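In Praise of the Short Cable

I've been having the same argument with my friend Busisiwe Mnguni for most of the autumn, and I've decided to have it here instead, where she can't interrupt.

It started when she moved into her new flat in November. Lovely place, big windows, terrible stairs. I went round to help her set up the room she works in, and by teatime we'd fallen out over where the desk should go. She wanted it under the window. I pointed out that the only sockets were on the opposite wall, behind the door, where the builder had presumably put them for a bet. She said, "So I'll get an extension lead." I said that was how it starts.

And it is how it starts! I've lived in old rented places all my adult life and every one of them has slowly turned into a sort of rope museum. You buy one extension lead for a lamp. Then the lamp moves and the lead stays, and you plug a radio into it. Then you get a second lead to reach the first one (don't do this, I know, I know, we'll come to it). After a year or so there's a loop of flex behind the sofa that you've stopped seeing at all, with a lot of fluff on it and at least one plug that doesn't seem to belong to anything.

My view, and I'll put it as strongly as I can, is that a room should be arranged around its sockets. You go in, you find out where the power is, and you put the things that need power next to it. The chair by the window can have the view. A chair doesn't need plugging in. The desk goes by the socket, even if the socket is in the gloomy corner, and you buy a nice lamp and get on with your life.

Busisiwe thinks this is the saddest thing she's ever heard. She says I'm letting an electrician from decades ago tell me where to sit. She says daylight is worth more than a tidy floor, and that I only think otherwise because I've never had a decent window. There's a bit of truth in that last one. My current window looks on to the back of a carpet shop.
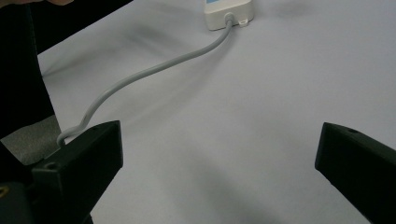 But it isn't only about the floor. What bothers me about long leads is what they do to the way you use a room. You start stepping over things. You hoover up to a certain point and stop. You lay a rug down to hide the wire, which you're told never to do, and then you have a ridge in your rug that everyone who visits finds with their foot. My brother-in-law found mine while holding a trifle, and we had cheese and biscuits instead.

Then there's the daisy chain, one lead plugged into the next. I used to think the warnings about this were the usual fussing. Then I rented a room above a print shop called Motaung, and the man who owned the building, Severino Sotomayor, came up one Saturday to look at a dripping tap. He never got as far as the tap. He saw my arrangement under the desk - heater, kettle, computer, all feeding back into one poor socket by the skirting board - and he sat down on my bed and put his hand over his eyes. He wasn't even cross. He just asked me to turn the heater off while he was in the building, very politely, and then he went out and got me a proper quote for another socket.

The quote was 200 pounds. I remember being outraged by it, on his behalf as well as mine, though he was the one paying. It took the electrician less than a morning, there was some dust, and then there was a socket where I needed one. I used it every single day I lived there. I've spent more than that on coats I didn't like.

Which brings me to my real complaint, and it's with the people who fit out homes and then sell them to us. Why are we still so mean with sockets? I had a look through the brochure for the new development at Zaltitz, which Busisiwe nearly bought into before she lost her nerve. It has a page about the kitchen taps. It has a page about the colour of the front doors. The only mention of sockets is a tiny symbol on the floor plan, and the second bedroom has two of them, both on the same wall, one of which will obviously be behind the wardrobe. This is a room they describe as ideal for a home office! Meanwhile the upgrade pack, with the fancier door handles and a mirror that lights up, is 679 pounds. I'd swap every handle in the place for a socket under the window.

Because yes, all right, that's where I've got to. I've softened. If there had been a socket under Busisiwe's window I'd have carried the desk over there myself and admired the view. My quarrel was never with the window. I just think that if you want to sit somewhere for years, you should bring the power to that spot properly, through the wall, and not trail it across the room and promise yourself it's temporary. I have owned temporary leads that outlasted relationships.

The other side of it, in fairness, is renters. Most of us can't go chopping into walls, and not every landlord is Severino. I asked the letting agent, Hallard, whether I could have a socket added in my current place if I paid for it, and I got a reply so vague that I still couldn't tell you if it was a yes. So for plenty of people the choice is a lead or nothing, and I don't want to be snooty about that. If you must have one, buy one that's the length you need and no longer. Run it along the wall. Unwind it fully if it's on a reel. Don't put a heater on it. And have a look at it now and then, as you would with a tyre.

I did go back to Busisiwe's last week. She has the desk under the window, of course, and she's bought a long white lead from Gisteck, the hardware place near the station, and clipped it neatly along the skirting the whole way round the room, past the door and the bookcase. It took her an entire evening. I got down on my knees to inspect it, because she made me, and I have to say the clips were very evenly spaced.

She's asked me to say in print that it looks good. It looks fine. She could have had a socket.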